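Can a Robot Do Your Chores Yet?

By Joelle Sayegh
14 Feb 2022
Reading level: grades 4 to 6

Suppose it is your turn to clear the table. You pick up the plates, scrape them, put them in the dishwasher and wipe up the crumbs. You may not like the job, but you don't have to think very hard about it.

Now suppose you had to explain that job to a machine that has never seen a plate. Where would you start?

People have wanted robots to do housework for a long time. Some machines already help at home. A dishwasher is a machine. So is a washing machine. Robot vacuums roll across the floor and turn when they bump into a chair leg. Each of these does one job, and a person gets things ready for it. Somebody has to load the dishwasher. Somebody has to pick the socks up off the floor before the vacuum comes through.

What people usually mean when they say "a robot that does chores" is a machine that could do the loading and the picking up as well.

Why is picking things up so hard?

Put a cup on the table in front of you and pick it up slowly. Your eyes found the cup first. Your brain worked out how far away it was. Your hand opened a little wider than the cup before it got there. Your fingers squeezed hard enough to hold it and not so hard that it hurt. If the cup began to slip, your skin felt it, and you squeezed a little more.

A robot has to do all of those steps too. It uses a camera to see, motors to move its arm, and a gripper to hold things. Many grippers have only 2 fingers, and they open and close like the ends of a pair of tongs. Try picking up a coin with kitchen tongs and you will find out what that is like.

The shape of a thing matters a lot. A box with flat sides is easy to squeeze. A ball can roll away. A lid with a round knob on top can be lifted by the knob, but the robot has to know that the knob is the part to hold. You learned that when you were very small, by grabbing lids the wrong way many times.

Learning in a pretend kitchen

Robots need a lot of practice too, and practice takes time. A real robot arm moves slowly, and it can break things or break itself. For that reason many engineers let robots practice inside a computer first. This is called simulation. It is something like a video game with very careful rules about weight, shape and how things slide.

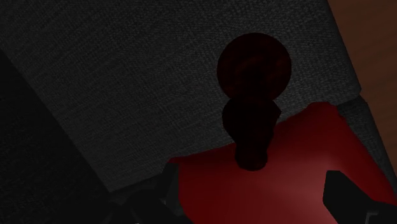 In a simulation, a robot can drop the same bowl all night long and nothing has to be swept up. The engineers can make the room darker, move the table, or change the color of everything, and then let the robot try again. If it only ever practiced with one blue bowl in bright light, it might be lost when it met a green bowl in the evening.

Zihan Yao writes simulation programs for a small company called Trenitz. She told me that one of her practice robots tried to put away a spoon 51 times before it got the spoon into the drawer.

"Then I moved the drawer a little to the left, and it missed again," she said.

There is another problem. A pretend world is never exactly like the real one. A real sponge squashes in a way that is hard to copy. Real glass is shiny and clear, and cameras have trouble seeing it. Something that works well in the computer may not work at all on a real counter. Engineers call this the "sim-to-real gap." "Sim" is short for simulation.

What about stores and factories?

Robots have an easier time in places where everything stays put. In a factory, the same part can come down the line at the same spot every time. The robot doesn't have to wonder what the thing is or which way up it will be.

A store is harder. Baoshan Guo works in the stockroom at Workneh, a housewares shop, where they tried out a shelf robot called Jomon last May. It could move boxes from a cart to a low shelf if the boxes were all one size. It could not open a box, and when a paper bag was left on the cart it stopped and waited for a person.

Baoshan said he could fill the shelf faster by himself. He also said he didn't mind having the robot do the low shelf, as that is the one that makes his back sore.

Your house is harder than the store. Toys move around. The cat sits on the laundry. Someone buys a new mug. Every home is different from the one next door, and most of them are different from how they looked yesterday.

So, can they do chores yet?

They can do some, partly. Here is how things stand.

Vacuuming a flat floor: yes, if the floor is clear.
Washing dishes: yes, once a person loads them.
Picking up one object the robot has practiced with: often.
Folding a shirt: some robots in labs can, slowly.
Tidying a whole bedroom without help: no.

Try it yourself

You need a partner, a pair of kitchen tongs, a scarf for a blindfold and a few things that won't break. A sock, a plastic cup and a crayon are good choices.

One person is the robot. The robot wears the blindfold and holds the tongs. The other person is the programmer and may only use words. The programmer has to get the robot to pick up each thing and put it in a bowl. No touching, and no saying "over there."

Trade places after 2 turns. Write down the words that worked best.

Words to know

Gripper: the part of a robot that holds things.
Motor: a machine part that makes something move.
Simulation: a computer copy of the real world, used for practice.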